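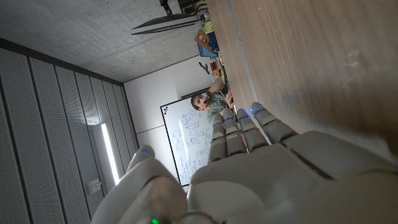
Shona Rankin wrote to ask whether the Povora list covers everything that lands on a work table or only the things that are supposed to live there. Everything, Shona! If it was on the wood when I walked over with my clipboard, it got a row.

Povora table list
README, last edited October 1, 2020

What you're getting
I keep a running list of the stuff that piles up on our shared work tables, and this is the cleaned-up copy. There are 3,029 rows, one for every time I wrote something down, and they cover 1,108 different things (plenty of items turn up again and again, sometimes at the other end of the same table). I sorted them into 16 groups. Some groups are tidy, like tape and labels. Some are a mess, and I'm looking at you, "odds and ends."

Files
items.csv has one row per thing, with its group and a plain name.
sightings.csv has one row per note, with the table, the part of the table, and whatever I scribbled next to it.

How I name things
Short and plain. A reacher is "reacher," never "pickup tool" or "grabber" — I used all three back in February and spent an evening merging them. A flat piece with holes cut in it is a "cutout," and the number of holes goes in the notes column. If I can't tell cardboard from wood without picking it up, I leave the material blank and move on. Same goes for small boxes: if I haven't opened one, it's a "container," and the contents column stays empty.

Cables get a single row per bundle. I tried doing them one by one and gave up before lunch.

Where on the table
Near end, middle, far end. The whiteboard side isn't recorded, although Euan Menzies keeps asking for it and he's probably right. The far end collects the most clutter, so expect long notes there (and worse handwriting, which means more typos).

Known problems
Colors are whatever I called them that day. Red and orange get mixed up a lot, especially for very small pieces. Green and yellow labels are sometimes filed under green and sometimes under yellow, so search both. Also, a few rows from the Tarkirar room say "table" with nothing else. I have no idea which table I meant.

Using it
Go ahead and use it for sorting projects, shelf planning, or arguing about who should put the tape back. If you fix a name, send me the old one along with the new one so I can update both files. Gavin Menzies has the paper sheets if you want to check a row against my handwriting — good luck with the sevens.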